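Kirnside Lettings: Tenant FAQ

When is the holding deposit taken?
On acceptance of your application. It is set against the first month's rent.

Who holds the tenancy deposit?
It is lodged with an approved protection scheme. The certificate is sent to each named tenant by email.

What is the notice period for viewings of occupied flats?
One working day, in writing. Tenants at Esteslow Court may propose another slot once per request.

How long does referencing take?
Usually 3 working days from receipt of all documents. Overseas references take longer.

Can I store belongings in the flat before the start date?
No. Access begins when keys are signed for at the Barasa Road office.

What is included in the inventory?
Fixtures, fittings and items supplied by the landlord. Personal effects, including jewellery, are excluded and are not covered by the landlord's insurance.

I have lost a key. What do I do?
Report it using form 284. Replacement fobs for Rindetti House are charged at cost.

When do I return the inventory?
Within 11 days of moving in. Unreturned inventories are treated as agreed.

Page last updated: Saturday, September 20, 2025
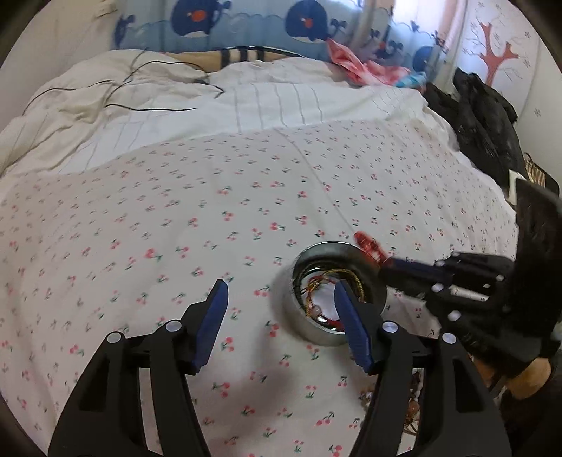 Jewellery in an open round tin. Personal effects are not listed on the inventory.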